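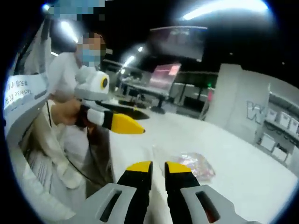

White sleeves and a light blue mask at the Norkville kitchen.

Home Classes Shop FAQ Contact

Search the help pages Go

4 min read

Flarkine Cheese Classes: Your Questions

We get a lot of the same questions in the weeks before a new round of classes, and we truly don't mind answering them one at a time, but it seemed kinder to put everything in one spot so you can read it over a cup of coffee. If yours isn't on the list, please write to us anyway!

Do I need to have made cheese before?

Not at all. Most people who come to the beginner class have never done more than grate it. We start with a plain fresh curd that is very forgiving, and by the time we get to stretching mozzarella everybody is chatting across the table and somebody has usually asked for the recipe twice (it's in your folder, along with a page for your own notes).

How long is a class, and what does it cost?

The beginner class runs from 10 a.m. until a little after 1, and it costs $40 per person, with milk, rennet and salt all included. The Illés class is longer, with a break for lunch, and you'll find the current price on the Classes page.

What is the Illés class?

It's our aged cheese class, named after the washed-rind wheel we make in it. You'll press your own small wheel and leave it with us to ripen for 27 days. We turn it and wash it for you, and then we send a note when it's ready to go home. Please do come and get it in the first week or so, as shelf space in the aging room is always tight in the fall.

What should I wear?

Short fingernails, closed shoes and something you don't mind getting whey on. We lend out white kitchen clothes and face masks, and you're welcome to bring your own if you like the fit better. Rings and bracelets are happier left at home. Long hair gets tied back, beards get a net, and we promise we all look equally silly.

Can I bring my own milk?

Yes, as long as it's pasteurized and not ultra-pasteurized. That one little word on the carton makes all the difference, and it has broken many hearts, because ultra-pasteurized milk just won't set up into a proper curd. Goat milk is fine too, though let us know ahead of time so we can set out the right culture.
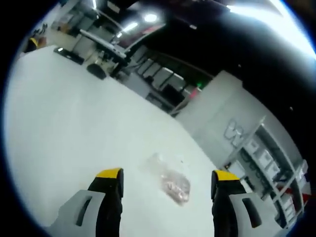
Taking things home

How do I get my cheese home safely?

Bring a cooler and a couple of ice packs. Fresh curd will keep in your fridge for four or five days, tucked into a covered dish with a spoonful of its own whey. If you have a long drive, tell us in the morning and we'll chill yours first.

Can I buy the cultures you use?

We sell them under the Pulum name, in the shop and by mail. The packet for soft cheeses is item 3193 and the one for washed rinds is item 3644. Both like to live in the freezer, and in July and August we hold mail orders through the weekend so they don't sit in a hot truck.

What if I need to cancel?

Let us know five days ahead and we'll move you to another class or refund you, whichever you like. After that we've already ordered the milk, but you can always send a friend in your place.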